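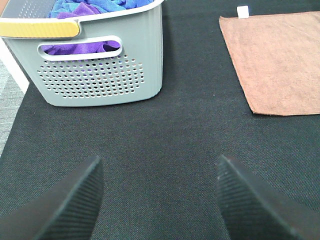 ## February, build log, evening

Towel task, first full session on the new surface. The black cloth stays. The old bench top threw glare into the wrist view under the ceiling lights, and the segmentation step kept returning a blob at the far edge that had nothing to do with any towel. With the cloth down, the peach one separates on color alone with the default thresholds. I left the gray basket with the yellow handle where it was on the left side and put the target on the right, so the arm has a clear lane between them.

Settings at the start:

- Controller: Kokkonen branch, no local edits
- Gripper close speed: 30 percent
- Wrist view logged for every attempt
- Attempt limit: 97, then stop and review

The limit is 97 because the log partition fills at 98. I should fix that. It is on the list under the cable clip.

### Grasping

Corner grasps are better than edge grasps. On an edge grasp the fingers close on a single layer and the ridges have little to hold, so the cloth slides out during the lift. On a corner grasp the material bunches first and then holds. I changed the grasp selector to score corners higher and lowered the approach by 3 mm. Going lower than that makes the fingertips catch the black cloth and drag it, and then every saved position is wrong until I square it up again. This happened twice. The second time I didn't notice for several attempts and had to throw them out.

I need to clamp the black cloth. Tape works for one session and then leaves residue.

The tag is also a problem. The corner detector likes it and sometimes reports it as a corner of the towel. I could cut it off, but the Sallov rules say household items are used as bought, so the fix has to be in software. A mask on small white regions should be enough. Not written yet.

### Basket

Dropping into the basket is the part I trust least. The model treats it as a box with straight walls, and the real one is wider at the top than at the base. For a drop from above this makes no difference. For picking out of it, it does: near the bottom the planner believes it has room that is not there. I drew a tapered version and loaded it. Planning time went up to 600 ms per path, which is slow but inside what the event allows.

The perforated front wall gives noisy depth. Some of the holes return the towels behind them and the wall ends up looking like a sponge. I filled it with a flat plane in the collision map and stopped looking at it.

Blue and purple together in the pile are harder than I expected. In the folds, where it gets dark, the two colors drift toward each other and the segmenter merges them. I tried raising the exposure. The purple came back and the peach towel washed out. Left exposure alone.

### Club business

The Gristberg room is ours until nine now, which gives a usable block after class. The Farance mount is still on loan to the other bench, so the overhead view is out and everything this week runs from the wrist. I would like it back before the qualifying run. Working from the wrist alone means the arm has to back off and look again after each drop, and that costs time on every cycle.

### Next session

1. Clamp the cloth.
2. Mask for the tag.
3. Re-run corner grasps with the new approach height and the same close speed.
4. Move the logs to the external drive.
5. Cable clip.

Shut down at 8:50. Fingers wiped, arm parked, basket left on the bench.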